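Speaker notes – open day talk, simulation strand
Vitley site, March 24, 2026
Slot: 40 minutes including questions. Clicker is on the lectern. Water is not provided.

Opening (slides 1 and 2)

Welcome the group and say which talk this is, as two are running in the same corridor. State the running order: a short talk, then the demonstration at the two workstations, then questions. Mention that the hall with the real arms is visited after the talk, and that closed shoes are needed for that part.

Say what Brutotine is. It is the in-house simulator used to rehearse pick and place tasks before they are tried on hardware. It computes contact, friction and joint limits, and it renders the view from a camera mounted near the gripper. It does not model cable drag or the flex of the bench. Say this early, as somebody with a workshop background will ask.

Slide 3: why rehearse at all

An attempt on the real arm needs a person present, a clear bench and a reset by hand. An attempt in simulation needs none of these. The February batch ran to 3085 attempts with nobody at the bench. Pause on this figure. Do not read the rest of the table aloud.

Then give the limits. A policy that performs well in simulation may do poorly on the bench. The usual causes are friction set too high, lighting that is too even, and object edges that are cleaner than real ones. We vary textures and light between attempts to reduce this. It helps with the camera side and does little for friction.

Slide 4: the wrist view

Keep this slide up for the whole of the next section. Explain that the policy works from this view and from the joint readings, and from nothing else. The wider view on the second monitor is for people. Visitors tend to look at the wider view and conclude that the task is easy, so ask them to judge it from the wrist view first.

Point out that the gripper housing is always present along the bottom. It is fixed relative to the camera and gives the policy a constant reference. Anything close to the housing is large and hides what lies behind it.

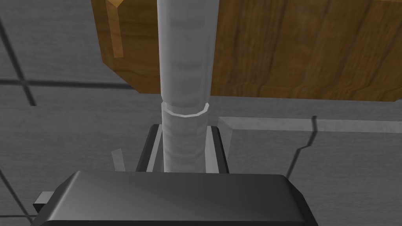

Depth is the difficult part. With one camera there is no direct measure of distance, so the policy has to infer it from size, overlap and the change between successive views. When an object is lined up with the centre of the camera, a small movement straight towards it changes very little. Sideways error shows up at once. Error along the line of sight shows up late, and often only at contact.

Wood grain and floor joints are useful here. A plain surface gives few features to follow from one view to the next. A surface with grain or grout lines gives many. If asked whether we add texture on purpose, the answer is yes.

Slide 5: what the demonstration covers

Workstation A steps through a recorded attempt. Visitors may move forwards and backwards with the arrow keys. Workstation B runs live, and a reset takes 9 seconds. Do not let visitors press reset repeatedly. The queue fills and the program has to be restarted from the terminal.

Ask the group to watch three quantities in the side panel: the gripper opening, the contact force and the distance to goal. The contact force is noisy by nature of the solver, and a brief spike does not mean a collision. A force that stays high does.

If the live run fails, leave it on the screen and step back through it. A failed attempt explains the method better than a clean one. If the program itself stops, use the recorded run at Workstation A and carry on.

Slide 6: from Vitley to the hall

The hardware trials are done with the Contreras bench, which has the same arm geometry as the model. Calibration between the two is checked at the start of each session. The Londuvness bench is not part of today's visit – it is being rewired.

Likely questions

Is it a game engine? The rendering shares methods with one. The contact solver was written separately.

Can it run on a laptop? Yes, at reduced speed and with shadows off.

Does the policy learn during the demonstration? No. The weights are fixed before the visit.

Close

Hand out the sheets, switch the projector to the corridor map and lead the group out by the left-hand door.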